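Kitchen notes, 2018-12-02

## Keeping fruit in thin bags

Most of the fruit in our house comes home in one bag and gets sorted on the counter. These are the habits that have stuck.

- Wash grapes only when you plan to eat them. Leave them on the stem and keep them in the refrigerator.
- Hard avocados stay out at room temperature. Once the neck end gives a little under your thumb, move them to the cold and use them within 3 days.
- Put a banana in with avocados if you need them sooner. Fold the top of the bag over — don't knot it.
- Keep citrus apart from anything soft. One split orange will spoil whatever is under it.
- Weigh fruit before you freeze it. I pack 310 grams to a bag for smoothies and 600 for pies, and write the weight on with a marker before filling.
- Thin printed bags cling to themselves. Rub the top edge between your fingers, then pull the two sides apart and push a hand down into the corners. Fill from the bottom with the heaviest pieces and save the grapes for last.
- Spread the bag open as wide as it will go before you put anything in. The green avocado-print kind is big enough for a mixed plate of fruit.

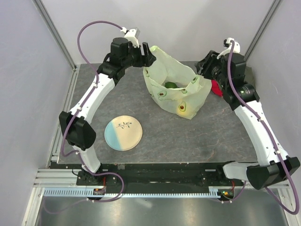
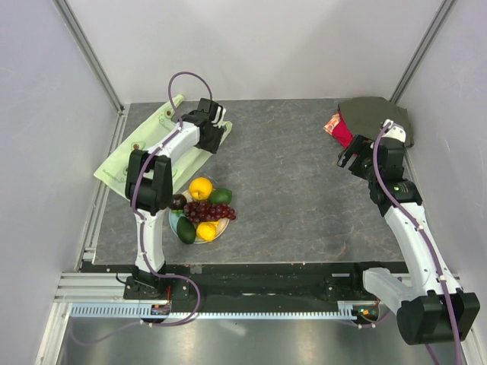

## Reusing the bags

Turn the bag inside out, wipe it with a damp cloth and a drop of dish soap, and stand it over a tall glass until dry. Carmela Barrios folds hers in thirds and keeps them in an old tissue box, which takes up less drawer space than mine do flat.

I get 4 uses out of one if it only carries dry fruit. Anything that has held berries goes in the trash after the first time — the stains don't come out and the smell stays. Check the bottom corners for pinholes before refilling.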